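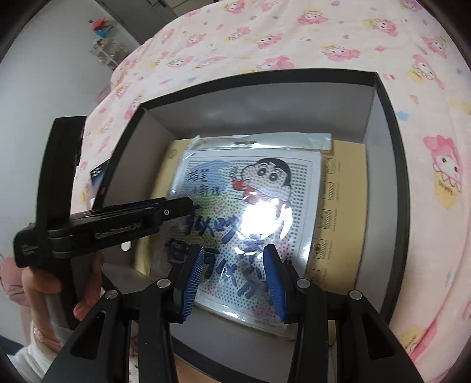 Figure 7.1 Hand-held gripper with ribbed blue pads.

Chapter 7
Putting the Energy Back: Charging and Swapping in Electric Racing

After reading this chapter, you should be able to:
work out how long a battery pack takes to charge, and explain why the real time is longer;
compare fast charging with pack swapping for a race series on a fixed budget;
describe how the rules of a series shape the cars that enter it;
read a paddock power plan and spot the line that will cause an argument.

Key terms: usable capacity, charge rate, taper, state of charge, swap time, grid connection, buffer storage

7.1 The long lunch at Mernisano

The first season of the Cavora Cup opened in May on a hilly circuit outside Mernisano. There were 2,000 people in the stands, the weather was kind, and the morning race was by most accounts very good. The electric touring cars were close together and quick out of the slow corners, and the lead changed hands on the last lap. The cars came in with nearly empty packs, as their designers had intended. Then everyone waited for them to be ready to do it again.

They waited through lunch. They waited through a parade of old tractors that had been booked to fill twenty minutes and was sent around a second time. The afternoon race had been printed in the program for two o'clock, and the cars rolled out at ten past four, to a crowd that had thinned out and was mostly facing the food trucks. The race itself ran without a hitch, if you don't mind a low sun in the braking zone.

No part of the car had failed. The motors were fine, the packs were healthy, and the chargers delivered what the label on the door said they would. The organizers had simply borrowed their timetable from a gasoline series, where a car can be refilled in less time than it takes the driver to find a sandwich. It is an easy mistake to make, and a hard one to hide from people who have paid for parking.

This chapter is about that gap in the afternoon. Earlier chapters dealt with how a racing car spends its energy. Here we look at the less glamorous business of giving it back.

7.2 A sum you can do on a napkin

Each Cavora car carried a pack with a usable capacity of 57 kilowatt-hours. Each was given its own charger, rated at 50 kilowatts. Charging time, in its simplest form, is capacity divided by power:

57 kWh / 50 kW = 1.14 hours

That is a little over 68 minutes. The organizers did this sum, to their credit, and allowed an hour and a half between the end of one race and the start of the next. On paper they had time to spare. Paper is a very forgiving place to charge a battery.

The simple sum leaves out three things. The first is taper. A lithium-ion pack will usually accept power at a high, steady rate while it is fairly empty, but as it fills up, the rate has to come down to protect the cells. The last fifth of the charge can take as long as a much larger share before it. Road drivers get around this by unplugging early and going home. Racing drivers, who would like to finish the race, are less willing.

The second is heat. A pack that has just been raced hard is hot, and a hot pack will limit its own charge rate until it cools. In effect the car arrives at the charger and asks to sit down for a while first. Teams with good cooling carts lose little time to this. Teams without them lose a lot and tend to say that they had planned it that way.

The third is the supply itself. A charger can only pass on what it is given. Plug in a dozen 50-kilowatt chargers at once and the paddock is asking for 600 kilowatts, before anyone has switched on a coffee machine. The circuit at Mernisano had a grid connection sized for floodlights, a kitchen, and an optimistic number of hand dryers. When all the cars plugged in together, the power was shared out, and every charger slowed down.

Try it yourself. A dozen chargers share a supply of 300 kilowatts equally. Ignoring taper and heat, how long does it take to put 57 kilowatt-hours into each car? (Work it out before you turn to the back of the book. The answer will still be there afterward.)

7.3 Two families of answers

Faced with the long lunch, a race series can go one of two ways. It can put energy into the pack faster, or it can take the pack out and put in another one.

Fast charging sounds like the easy choice, and in terms of moving parts it is. The car stays in one piece. What changes is everything behind the wall: thicker cables, larger converters, better cooling, and either a bigger grid connection or some buffer storage. Buffer storage means a large battery, often in a shipping container, that fills slowly overnight and empties quickly into the cars during the day. It suits a circuit with a weak connection very well. It also means that a series founded to show how light and clever electric vehicles are now travels with a truckload of batteries whose job is to charge the other batteries.

Swapping moves the difficulty into the car. In the Cavora class, one complete pack with its tray and mounts weighs 467 kilograms, and nobody is going to lift that out by the handles. A swap needs a cart, a lift table, a set of guide rails, and connectors that line up every time, including the times when the car has recently been over a curb it should have avoided. The high-voltage contacts have to be proven safe before anyone's hands go near them. The coolant lines have to part without dripping on anything expensive.

Then there is the matter of ownership. If every car has two packs, the series has bought twice as many packs, and packs are the costliest thing in the building. If the packs are pooled and handed out, each team will be quite certain that it has been given the tired one. Section 7.6 looks at how pooled packs are tested and graded, and at the kinds of appeal this leads to.

7.4 What happened next

The organizers tried both. For the second round, at Drarnbridge, they rented a storage container from Namboodiri, a firm that usually supplied outdoor concerts. It did the job. The afternoon race left nine minutes late, and six of those were spent looking for a marshal's radio.

Swapping was tested between rounds, using one car and a crew that had been practicing on Monday evenings. Their best swap was quick enough to do during a race, and this led to a long winter of meetings. Some teams wanted a rule making the swap compulsory, as a kind of pit stop. Others pointed out that they had built their cars around a pack that was bolted and bonded into the floor, where it did useful work keeping the chassis stiff. To make it removable, they would have to find the stiffness somewhere else and pay for it in weight.

Both sides had a point, and you will meet the same disagreement in delivery vans, city buses, and scooters. A removable pack and a structural pack are different ideas about what a vehicle is. The choice gets made early, often by someone thinking about something else, and it is very expensive to change later.

We will follow the Cavora rulebook through its next version as we go. Section 7.5 begins with the charge curve, which you should learn to sketch from memory. It has only two bends in it, and most of the trouble described above lives in the second one.

Before you read on

1. Find the battery capacity and the maximum charge rate of any electric vehicle sold near you. Do the napkin sum, then compare your result with the charging time the maker quotes. Note carefully which percentages the maker starts and stops at.

2. Draw up a timetable for a race day with two races, using the Mernisano chargers and a grid connection that can feed half of them at full power. Decide which teams charge first, and write a short rule that explains your decision to the ones who don't.

3. Suppose your series has money for either a storage container or a second set of packs. List what each would let you do on a day when it rains and the morning race is stopped halfway.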